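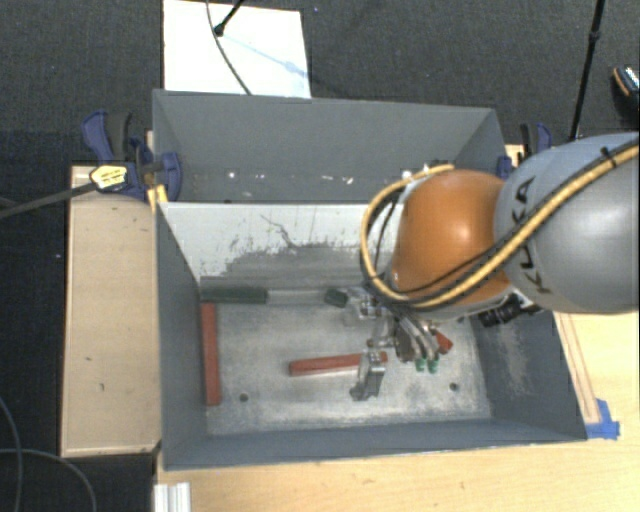 KUKA arm over the grey bins

Costuna handheld, 626 model: segment bleed

drasthorpe_lcd
Picked up a Costuna 626 handheld, the maze one. Runs on two LR44s. Left third of the LCD shows every segment faintly lit, colour otherwise even. Contacts cleaned, no change. Polariser or zebra strip?

tolteda77
Zebra strip. Pull the board, wipe the strip and the glass ledge with isopropyl, reseat. Tighten the 4 screws evenly.

mk_solder
Disagree. A bad strip gives missing segments. Faint ghosting is usually bias voltage. Measure the cells under load before you open anything.

tolteda77
A misaligned strip bridges adjacent pads and ghosts just fine. I've had it on two Janssen units.

mk_solder
Janssen boards have a finer pitch. The Costuna pads are far enough apart that you'd see the strip sitting crooked.

drasthorpe_lcd
Cells read 1.31 V each under load. Replaced both, ghosting down by half but still there on the left. Opened it. Strip was off centre at that end, with grey residue on the pads. Cleaned and reseated, display is normal at room temperature.

mk_solder
So, both. What's the serial? Boards under 1,000 had a different resistor at R5.

drasthorpe_lcd
Label's gone. I'll check R5 next time it's open.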